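Home Archive Recipes About Search

Giving up the dishwasher

November 26, 2020
by Pallavi Bansal

The dishwasher in our apartment on Nistside stopped draining in July. The repair quote came in at more than half the price of a new one, and the new ones that would fit our gap were all on back order. We decided to wait. We are still waiting, except that I canceled the order last week.

I grew up washing dishes by hand and disliked it, mostly because the hot water ran out halfway through. Here it doesn't run out. That removed my main complaint on the first evening.

What took longer was finding an order that worked. I used to start with whatever was on top of the pile. Now I do glasses, then silverware, then plates, then anything greasy. The water stays usable to the end and I change it once, before the pans. Kanchan does it the other way around and says the pans should soak while you do the rest. We have agreed that whoever cooks doesn't wash, so we don't have to settle it.

Some things I changed along the way:

I stopped using sponges. They smelled after a few days and I kept forgetting to replace them. I bought two cotton cloths and a wooden brush from Rathore, the hardware store by the bus station. The cloths go in with the towels. The brush has lost some bristles but still does the job.

I use less soap. A small squirt in a full basin is enough for the two of us.

I moved the bowls to the low shelf. They used to be over the dishwasher, which made sense when I was unloading it. Now the sink is where I stand, so the shelf beside the sink holds what we use every day.

I gave away dishes. We had 13 dinner plates and there are two of us. With a machine you can go on using clean ones until it's full. Without it, a big stack of plates only means a big stack in the sink. We kept eight. The rest went to Devendra, who had just moved to Eselholm with one saucepan and a fork.

The drying took up more space than I expected. Our counter is short, and for the first month we dried everything on a folded towel, which was damp all the time. A rack fixed that. Plates stand on their edges and are dry by morning, and I put them away while the coffee is brewing. Wood things I still dry with a cloth right away. My good cutting board split in August from being left flat in a puddle.

It takes me almost 13 minutes after an ordinary dinner. After a big one it takes as long as it takes. I listen to the radio or call my aunt.

The old machine is still in its gap, unplugged, with the baking trays stored in it. Kanchan wants to take it out and build a shelf for the flour and rice bins. I have measured it twice. Next post will probably be about that, or about the cutting board, if I can find someone to glue it.
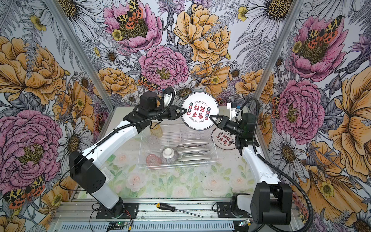
A white plate and a wire dish rack, with roses on the tabletop.

Contact | © Pallavi Bansal | Back to top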